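Ticket: blue cloth creases again after folding
Site: Clistdale, laundry table
Status: reopened
Raised by: Kasun Wijesinghe

09:10 Reopened. The last reply blamed the table cover and told us to pull it tight. We did that at 7 this morning and folded the blue cloth 10 times. The creases were as bad as before, so I don't accept the cover as the cause.

09:40 Reply from Brekke: please check the cloth is laid flat before the first corner is lifted.

10:05 It was laid flat. 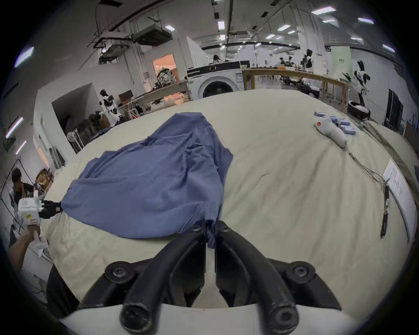
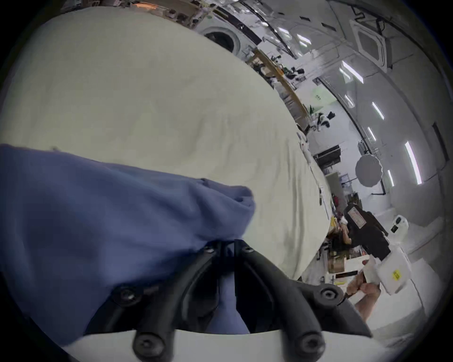 Both: blue cloth, crumpled, on the cream table cover.

10:30 Brekke suggests the Plindetti rinse, 700 ml per load. I can't see how a rinse fixes a fold. We used it all through March and nothing in my notes says it helped. Will try one load so it can be crossed off.

14:20 One load done with the rinse. Folded by the same two people in the same order. The creases still run in from the corners. The cloth smells nicer, for what that's worth.

14:45 Asked Brekke whether anyone there has folded this cloth themselves. Nelelness sold us 18 of them as "easy fold" and I'd like to know who tested that.

15:10 No answer yet. Please leave this open.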